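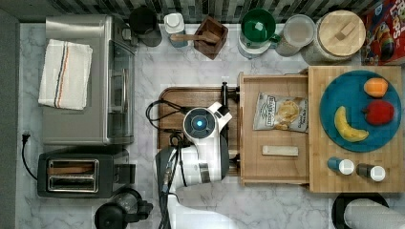 Counter from overhead, back edge at top. Layout as set out under the Prekent plan.

March 11, 2021

Bench kitchen, Lutbridge. Present: me, Agata Cirillo for the morning, Oona Lahtinen after lunch.

Purpose: find out whether the "keep it all out" counter plan from Prekent does what the sheet claims. The sheet claims less walking, less opening of cupboards, and a "calmer" cook. I have no way of measuring calm and am leaving that one to whoever wrote it.

First complaint, before anything was switched on. The plan puts the toaster oven and the toaster together on the left as a "heat zone." Fine on paper. The paper is a drawing of rectangles, and rectangles have no doors. Ours has its glass door facing right, toward the middle of the counter, so the space in front of it is spoken for whenever you want to get food in or out. The sheet gives that same space to chopping. Agata thinks a person would simply work around it. A person would, and then we'd be measuring the person.

Second complaint: the dish towel. It is the white one with the red and blue stripes, folded and laid over the top of the toaster oven. The sheet says "towel within reach of heat zone," and on top of the oven is certainly within reach. I took it off before heating anything. Ran the oven empty on the high setting and taped the probe to the middle of the top panel. Highest reading 204 F. I'm not going to argue about whether cotton minds 204 F. I don't want a towel there, and I don't want a plan that leaves people to guess. Oona says everyone does it at home. Everyone also forgets which towel was used to wipe up the chicken.

Correction to the sheet, if they take corrections: give the towel a hook or a rail, and say which one.

Power. Meter on the outlet side, plugged in through the gray box from the tool drawer (rated 2000 W, so nothing clever with it please). Toaster oven alone, warming up: 1458 W. I did not run the toaster on the meter at the same time. The sum isn't hard, and I like the gray box. The sheet has nothing at all to say about what is plugged in where. It shows a "heat zone" with two heaters in it and no outlet drawn anywhere. When I asked Prekent about this in October they answered with a color chart.

Cords. There's a black cord with its plug lying along the left edge near the toaster. Agata moved it behind, it came back. Every cord on that side wants to lie exactly where the crumbs go. A clip would do, or a shorter cord. Not asking for a redesign.

Toaster. Black, two slots, lever on the right. The lever side is the side you reach from, so that much is right, and I'll give them credit for it although I suspect luck. Crumb tray: pulled it, emptied it, put it back. You have to lift the toaster clear of its neighbors to do it, and I would bet that with this layout the tray gets emptied when there is smoke and not before. Try turning the toaster next time so the tray comes out toward the cook. That may put the lever on the wrong side. Check.

Back row. The sheet calls this the "pantry line," and it is the part Oona likes best. Black canister by the oven corner, small white bottle, the square dark wood holder with the wooden spoon, then the green and white bowl, the clear jar, the big jar with the round bamboo lid, and the red cereal box up in the corner. I agree it looks good. I don't agree that looking good is a result.

What I tried with it:

Reaching. Everything in the back row is a long reach over whatever is in front of it. Agata has longer arms than I do and had no trouble. I had to lean on the counter for the big jar. We should stop letting the tallest person in the room do the reach tests, and I say that about the Patrício trials as well.

Lids. The bamboo lid has a small wooden handle and it is pleasant to use. The trouble is where to set it down. With the cutting board in use there's no obvious spot, so it went on the towel, then on the cereal box, then in my other hand while I tried to scoop. The sheet shows the jar open and no lid anywhere. I would like to know where they put theirs.

Labels. None on the jar or the canister. We know what's in them. A visitor wouldn't. Oona wants to leave them plain and I've agreed to one more session like that, after which I'm getting the tape out.

Spoon holder. The spoon lies slantwise across the opening and doesn't stand up in it. Stand it up and it leans back to where it was. Either the holder is the wrong shape for one spoon or it was meant for a whole bundle. With a bundle it would probably behave. This is a small thing, but the sheet gives it a paragraph, with the word "ritual" in it, so I'm giving it one too.

Cereal box. Why is it out? Agata: for breakfast. But then so is the milk, and the milk isn't out. The box is bright, it's taller than it needs to be, and it will go stale on a counter faster than the sheet admits. My proposal is to move the cereal into a jar or into the cupboard. Oona's counterproposal is that a kitchen with no cereal box in it doesn't look like a kitchen. Unresolved.

Cutting board. Dark brown wood, lying flat on the counter. I have no quarrel with the board. I've had one with its place since the first drawing, and nothing today changed my mind. It sits in the one stretch that everything else wants as well: oven door, jar lids, hot tray, elbows. We chopped two onions and made toast at the same time, Agata on the onions. She says it was fine. I saw her stop and wait for me more than once. She says she was being polite.

If the board slid toward the drawer side, the oven door would have its space back. The drawer then gets awkward to open with someone standing at the board. Neither is perfect. I'd take the awkward drawer, as you open it once for a knife and then you're done with it, whereas the oven door gets opened every time somebody smells something.

Surface. White marble pattern, which hides flour and shows coffee. Wiped down with the Kundevell cleaner and then with plain water and dish soap on the other half. Could not tell the halves apart, nor could Oona, who didn't know which was which. The Kundevell bottle costs more. I'll repeat this with something greasy before I say anything rude in writing.

One thing I had expected to be bad and wasn't: cleaning up. I assumed that with so much left out the wipe-down would take ages. It was slower than a bare counter, of course, but the big jar and the canister lift away easily and go back in the same spot without thought. The toaster oven is the only real nuisance, and it would be a nuisance under any plan.

Oona's note, copied from the back of the sheet at her request: "The walking did go down. You should write that." Writing it. The walking went down. The three of us also knew where everything was before we started, having put it there, so I don't trust the result yet. Needs somebody who has never seen this counter and who hasn't read the sheet.

To do:
Hook for the towel, left side, away from the oven top.
Board over to the drawer side, repeat onions and toast.
Turn toaster, look at tray and lever.
Cord clip.
Greasy wipe test, 2 passes each, cleaner against soap.
Ask Prekent again where the outlet goes. Ask for words this time.
Probe tape left a mark on the top panel. Came off with soap, mostly.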